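Treron soft-close toilet seat and cistern refit kit – review

Posted 3rd August in Bathrooms

Bought this after the old seat went. Hinge snapped, seat skated sideways, guest in the house, you can imagine. Wanted something quick. Ended up with the full Treron kit because the flush had been running on for months as well and I was sick of the noise at night.

What you get: seat and lid, two hinges, fill valve, flush valve, a bag of washers, a new lever, instructions. The instructions are one sheet folded to the size of a stamp. Pictures only. Step 3 shows the water already off, no step for turning it off. Turn it off.

Cost me 1398 crowns from Malý in town. Joromia had it a bit cheaper online but wanted 15 days for delivery, no thanks. Malý had it on the shelf and Igor Tichý on the counter dug out a longer bolt for me when I said the pan was an old one. Take the longer bolt if yours is old. The ones in the box are short and I would have been back there the same afternoon.

Fitting. Seat was easy. Old bolts were not, they'd been in there since before we moved in and one needed a hacksaw blade wrapped in tape. Allow an hour just for that. New hinges drop in from the top and expand when you tighten them, so no lying on the floor with your arm round the back. Very good idea. Don't overdo it though, the plastic creaks before it grips and I stopped at the creak.

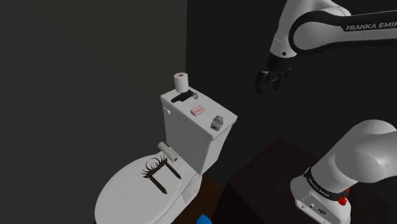
Fill valve next. Quiet, much quieter than the old ball and arm thing. You set the height with a twist collar, then the water level with a little screw, and the screw is stiff and in a silly place. Got it on the second go. Flush valve needs the tank off the pan if yours is close coupled, and that's the bit that takes the morning. Have towels down. More towels than that. There is always water left in the bottom whatever you do.

The doughnut washer in the kit was too thin for mine. Weeped at the back left bolt. Swapped it for a Pedham one, thicker, softer rubber, dry ever since. I'd buy the Pedham washer at the same time and save yourself taking it all apart agian.

The lever is the weak point. Chromed plastic, feels it. Works fine, slight wobble, and the nut behind it is reverse threaded so it goes the wrong way – page doesn't mention that either. I kept my old lever and put the new one in the drawer.

Soft close is lovely. Slow, no bang, even when the kids just flick it. Seat itself is thick and doesn't shift. Cleaning is easy as it lifts off with two buttons at the back, one push each. Had it off every week since I put it in.

Box says the hinges are tested to a load of almost 500 kilos. No idea how you'd check. Not going to.

Niggles: instructions, washer, lever. Also the lid shows every smear, and there's a moulding line on the underside you can feel with a thumb. Bothered me for a day.

Would I buy it again? Seat yes, straight off. Full kit, only if your valves need doing anyway, otherwise get the seat seperately. Will update in December if the soft close goes, the last one I had started slamming after a few months.

4 out of 5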